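People wanted for home sessions with our hand-held grippers (paid, part-time)

Stutix is looking for friendly, patient people in and around Grirkness to join the second round of our laundry and tidying study, starting in December. You'd be using a hand-held gripper to pick up, fold and put away ordinary clothes in your own home, and the recordings help us teach our robots to do the same.

We'd like to be open about why there is a second round at all. In the first one, the fingers on several grippers began to stick when closed on thin cloth, and one participant had a fingertip pinched while freeing a sleeve – a sore finger and a small bruise, thankfully, but it should never have happened. We stopped every session that same Monday, called in all 71 grippers and had to set aside 116 recordings.
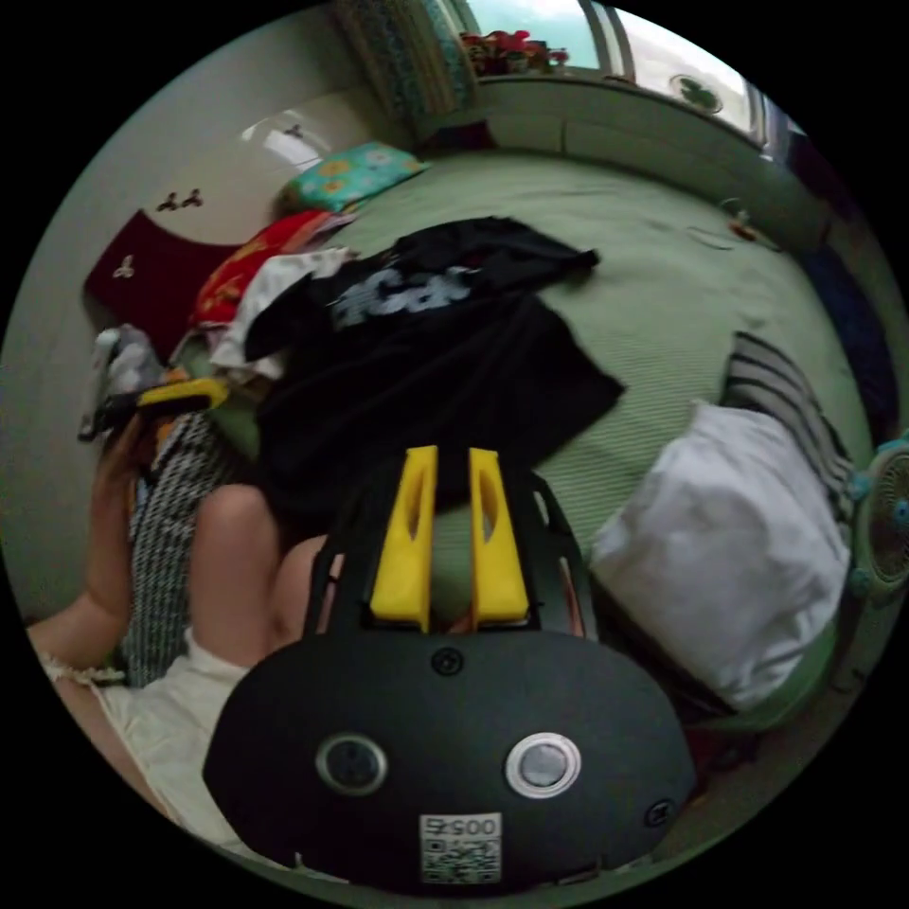
A gripper with yellow fingers and a black T-shirt on the bed.

Yu-ting Cheng and her team have since reworked the spring, and each gripper is now checked before it leaves us. Even so, we'd love people who will speak up the moment something feels stiff or odd, however small it seems. You will never be marked down for stopping.

You need to be over 18, with a bed or table to work on and a few free hours a week. We pay £59 a session, training included.

To apply, write a few lines about yourself to Ka-ming Shek at the Stutix office, Grirkness. Former participants are very welcome back.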